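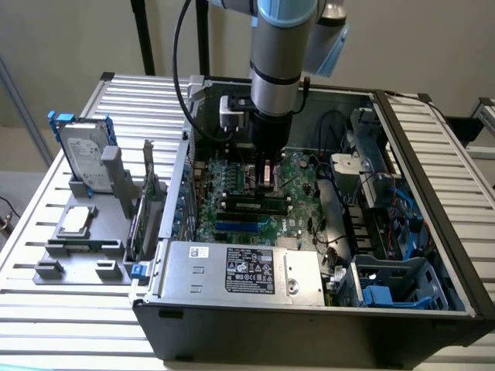

GOH, Oct 15, 2025

Have you ever wondered how a computer remembers things? It has two kinds of memory, and they do very different jobs!

The first kind is called RAM. Think of it as your desk. When you do homework, you spread out the books and pencils you need right now, so you can grab them fast. A computer does the same thing with a game or a drawing you have open. A memory module is a thin little board that fits into a slot on the motherboard, the big board that all the other parts connect to.

But RAM has a funny problem – it forgets everything when the power goes off! So a computer needs a second kind of memory, called storage. That's more like your bookshelf. It takes longer to walk over and find a book, but the books are still there in the morning.

Kurniawati Rahman teaches a computer club for kids in Goh, and she has a game for this. She reads out a number, such as 3,087, and everyone tries to hold it in their head for 10 seconds while hopping on one foot. Then they try again with the number written on paper. Guess which way is easier!

Try it with a friend – then make the number longer and see when your own "RAM" fills up.

Words to know
Motherboard: the main board inside a computer
Storage: memory that stays when the power is off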